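Gripper notebook, bench 2
14 June 2018

Purpose: decide which fingers stay on the two arms. Candidates are the Sturell fingers we already had and the Trurka set that came in February. Test object is black cloth, because cloth is what we keep dropping. Rigid parts are fine with either set and I am not repeating those runs.

Setup
Both arms on the same controller (Lewis), same gains as last time. Black sheet down behind the work area. Head camera and wrist cameras all recording. Grip effort limit set to 225 in controller units on both sides. I left the speed cap alone.

I zeroed the grippers twice. First time the right one reported closed with a gap still showing between the pads, so I cleared it and did it again by hand. After that both sides agreed.

Two-handed hold
The task is short. Left takes the cloth, right takes the other side, both lift a little and hold it stretched. No folding today. I wanted to see the hold by itself before adding anything on top, since in the folding runs we could never tell whether a drop came from the grip or from the path.

With cloth bunched up like this the left fingers go right into the folds, and the head camera loses sight of the tips. The right gripper stays easier to see. 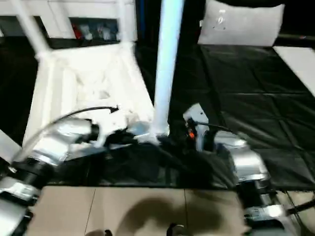

Delyth Craddock read this part of the entry and wrote in the margin that the effort limit is the wrong thing to hold constant. The two sets have different pad areas, so the same effort gives different pressure on the cloth, and she would match pressure and let effort float. She also wants the hold time logged from contact and not from the close command.

Fair on both points. I have changed the log to start at contact. Matching pressure needs the pad areas measured properly, and I only have the drawing for the Trurka ones. Left for next time. Treat the comparison below as same effort, different pads.

Results, as logged
Sturell: 157 slips flagged over 594 holds. Most of the flags come early, in the first moments after the lift. If the cloth gets through the lift it generally stays.
Trurka: stopped the series early, so no rate given. The pads hold better on a single layer and worse on a bunch. On a bunch the inner layers slide against each other and the pad keeps its grip on the outer one, which the slip detector does not notice at all. I caught it from video. That makes the detector's numbers for this set too kind, and I would not quote them to anyone.

The detector threshold was tuned on the Sturell fingers, so some of this is our own doing. Maarja Lūse has the tuning script and I have asked her for the version that takes a separate threshold per finger set.

Wrist camera
Checked what the wrist view is worth for catching slides between layers. Short answer is not much where it is mounted now. The finger takes up the whole middle of the view, top to bottom, and dark material down beside its base sits in shadow. Pale plastic behind it comes out bright while the black has almost no detail. Auto exposure settles on the pale areas and gives up on the dark ones.

Tried a fixed exposure, 10 ms. Better in the dark parts, and the bright plastic washes out, which does not matter for this. Noise went up some. I would keep it fixed for cloth work and go back to auto for everything else.

Moving the camera outward would help more than any exposure setting. The Drirnon bracket has a second hole position that might do it, but the cable would need a longer loop.
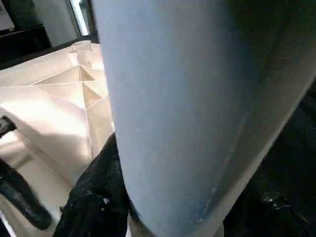 Cables and body clearance
Went over the arms before shutting down. The thing to watch is the cable that loops out on the left of the chassis and runs down that side. With the arms low and forward it lies well enough. What worries me is the left shoulder coming back and up, where I can see it getting pinched against the shell. I have put a soft limit on that joint in the controller for now, which costs us a bit of reach we were not using.

The right side has a thin cable running down beside the arm.
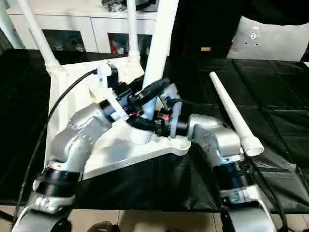 It wants a strain relief at the shoulder end before we do anything faster than today. I would use the same clip type on both sides so that spares are simple.

Joint temperatures were unremarkable in the log. Controller lost sync once, on the right arm, and recovered without a restart. I saved the trace under today's folder with "sync" in the name. If it happens again I will swap the right data cable first and then look at Lewis.

To do
Measure pad areas on both sets with the same calipers.
Get per-set thresholds from Maarja and rerun the detector over the saved video.
Try the outer hole on the Drirnon bracket, left wrist only.
Strain relief, right shoulder.
Repeat the bunched cloth holds with Trurka at matched pressure, full series this time.

Sturell fingers stay on for the moment.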